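The Sofa Problem

By the time the lab at Prernus had gone quiet for the evening, Naa Arthur had eaten half a sleeve of crackers and read the same paragraph of her own draft eleven times. It was January, the radiators were knocking the way they always did after dark, and the paragraph said that the method worked better when the people teaching the robot were allowed to hesitate. She believed it. She only wished it sounded less like something her grandmother would say over a pot of soup.

"Read it to me," said Baltasar Valcárcel from the other desk, without turning around. He was a patient man with a terrible chair, and he had been her collaborator long enough to know that she did her best editing out loud.

So she read it to him. For years, the usual habit had been to trim the pauses out of a demonstration before training on it. A person guiding the arm would stop to think, or back up a little, or hover, and all of that was cut away so that only the confident motion was left. Naa had kept it in. She had gone further than that and marked it, every last pause, and had let the policy learn where a person slows down as well as where a person goes.

"And the numbers?" Baltasar asked.

"Four kinds of furniture, 1,207 demonstrations, and 787 of them on the sofa."

"Always the sofa," he said fondly.

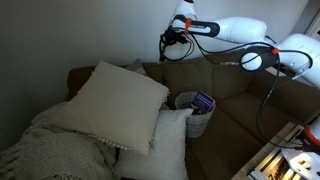

The sofa station, with the basket between the pillows and the open seat.

It was always the sofa, and Naa had come to have real feelings about that. Tables were easy. A table stays where you put it and so does whatever is sitting on top of it. A sofa gives. You set a basket on a cushion and the basket settles a little to one side, and the pillow next to it slides down into the space, and the knit blanket that looked so harmless on the arm puts out a fringe that can snag anything passing by. Her first policy, the one trained on the trimmed data, had gone at the basket the way her brother used to go at the last dinner roll. It was fast and it was sure of itself, and more often than she cared to remember it had pushed the whole basket over into the cushions.

Dae-han Lim had been the one to notice the hovering. He had the steadiest hands in the group, and in his demonstrations there was a long, slow moment just above the rim of the basket, every single time, before he went in. When she asked him what he was doing there he thought it over for most of a lunch and finally said that he was waiting to see whether he was wrong.

She had written that on the whiteboard, and it was still up there, a bit smeared, between a grocery list and a diagram of the wrist.
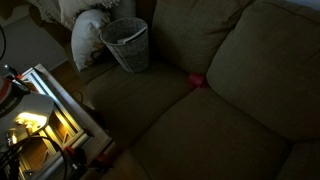
"You should put that in the paper," Baltasar said now, pointing at the board with his pen. "Waiting to see whether he was wrong. The reviewers would love it."

"The reviewers would ask me to define 'waiting.'"

"Well, you did define it. Section 3."

She had, and it had taken her the whole fall. Section 3 was where the pause turned into a number, a kind of dial the policy could read for itself. When the dial was low the arm went along at its ordinary pace. When it climbed — near a soft edge, say, or something leaning — the arm eased off and took another look before it committed. Ho-yin Kwan had written the code for it and had named it Wulta, after nothing that he would ever admit to, and the name had stuck so firmly that Naa had already caught herself using it as a verb. We should wulta a bit more on the approach. Even Elikem Appiah, who ran the group and disapproved of nicknames, had said it once in a meeting and then looked down at his notes for a while.

Elikem was the one she was nervous about. He would read the draft in the morning with his coffee and his green pen, and he would want to know what it cost. A robot that pauses is a slower robot, there was no getting around it, and she had put the slower times right in the main table where he would see them first.

"Run it once more," said Baltasar. "You'll sleep better."

She didn't need another run. There were plenty already. But she got up anyway, brushed the crumbs from her sweater, and started the program. 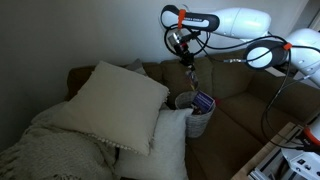 Gripper over the basket, with the purple box tilted toward the rim.

The arm came down over the basket and then it slowed, and Naa noticed that she had slowed too, that she was holding her breath with one hand still on the back of her chair. She knew that hover. She had watched it in hundreds of Dae-han's recordings, and there it was without Dae-han, who had gone home at five to make dumplings with his kids.

"Look at that," Baltasar said softly. He had turned his terrible chair all the way around. "It's thinking it over."

"It's evaluating the uncertainty estimate."

"That's what I said."

She laughed, and let the run go on, and reached behind her for the laptop so that she could fix the paragraph while she watched. She took out two adverbs and a comma. She left the word "hesitate" right where it was, and in the margin, for Elikem and his green pen, she typed: please keep this one, I'll explain over coffee.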